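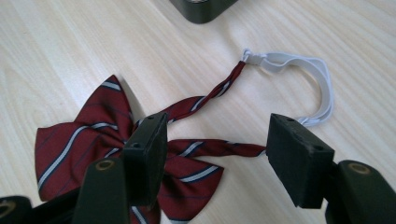 Bow tie

Arkora Reference Library
Updated in April by the Arkora editorial staff

This site uses cookies to remember your reading settings. Accept | Manage

The bow tie is a form of neckwear fastened at the collar in a symmetrical bow, with two loops and two loose ends. It descends from the cravat, a length of cloth worn at the throat in seventeenth-century Europe, and had taken a shape close to the present one by the late nineteenth century.

Types

Three types are in general use. The self-tie bow is a single shaped strip, knotted by the wearer. The pre-tied bow is sewn into its finished form and held by a band that passes under the collar. The clip-on has no band and grips the collar points directly. Formal dress codes have traditionally favored the self-tie – schools, bands and restaurants more often issue one of the other two.

Fabric and pattern

Silk, polyester, cotton and wool are all common. White cotton piqué belongs to evening dress with a tailcoat, and black silk to the dinner jacket. For daytime wear there is no fixed rule. Diagonal stripes, often in burgundy and navy, follow the regimental and club neckties of Britain. American makers commonly ran the stripes in the opposite direction.

Local manufacture

In Dretelcombe, the Esteban works made neckwear for school outfitters and at its peak employed 172 people. Its pattern books, which record 295 striped designs, are held at the Testbridge town museum and may be viewed on Tuesday afternoons.

Care

Silk bows are usually dry-cleaned. Creases in a self-tie bow can be eased with steam, with a cloth laid over the fabric.

See also: Ascot tie; Cravat; Necktie

© Arkora Reference Library | Contact | Back to top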